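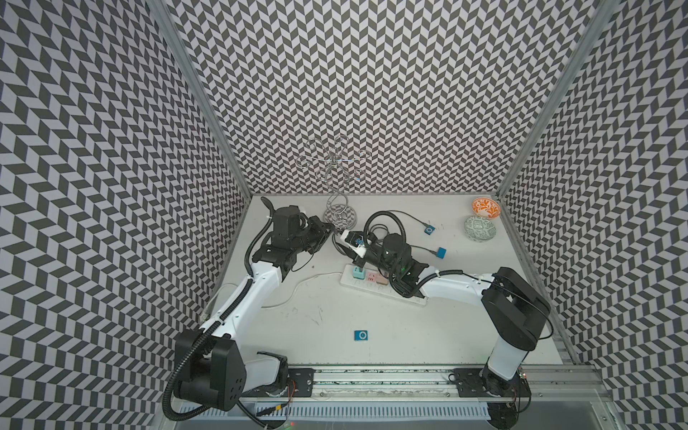

How many demonstrations does it take to teach two robot arms to plug in a music player?

It took us 1,234. My proposal said 109, and I'd like it on record that I believed it.

## The night shift

I was the last one in the Ernlow lab that June, sitting on an upturned crate and eating crackers for dinner. Bellora - that's the training method, though by then I was yelling at it like it was a roommate - was supposed to learn from mistakes. You let the arms try, you grab the controls when things go wrong, and the rescue goes into the training data. Everybody else threw their bad runs out. I was keeping mine, and oh boy, did I have bad runs to keep!

The part that scared me was the pickup. The player is tiny, and if the fingers close a little crooked, you don't find out until the other arm shows up with the plug and there's no port where the port should be. So I spent whole evenings looking through the wrist camera, nudging the gripper left, then right, then left again, holding my breath like I was the one doing the grabbing.

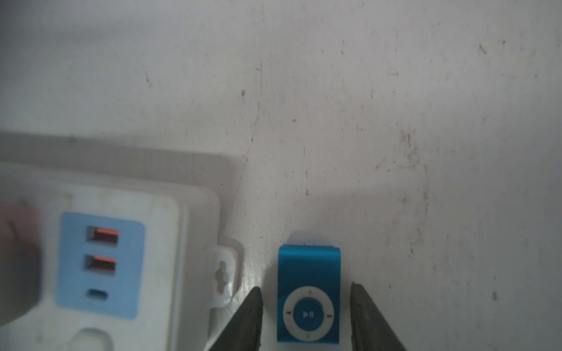
## What the test said

I ran 27 trials with the old method first, the one trained on clean runs only. It got 14. I wrote that down, ate another cracker and loaded Bellora.

The first trial was a mess. The arm went for the plug, missed the port and pushed on the case like it was ringing a doorbell. I had my hand over the stop button. Then it backed off, turned its wrist a little and tried again, and I knew that turn. It was mine! I'd made it over and over, late at night, every time I took the controls to fix a bad angle. I even do this silly little pause before I commit, and the arm did the pause too.

I said something out loud that I won't put in the paper. 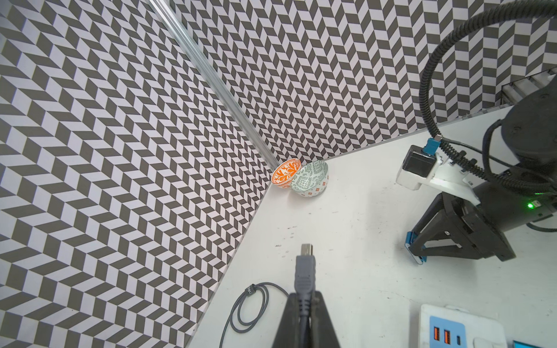

The second trial went the same way, pause and all, and after that I quit worrying about the grip and started worrying about the cable. Cables are awful. They loop up however they feel like looping, and half of my rescues had been me dragging one out of the way with a finger that wasn't built for dragging. Bellora had picked that up as well, sort of. It dragged when it needed to and sometimes when it didn't, and on one run it got so busy tidying that it ran out the clock with the plug still in its hand. I marked that one as a failure and kept the recording anyway.

By the time the last trial was in, the crackers were gone and the windows had turned gray. I typed the new score under the 14, looked at it for a while, and then went back to trial one to make sure I'd loaded the right file.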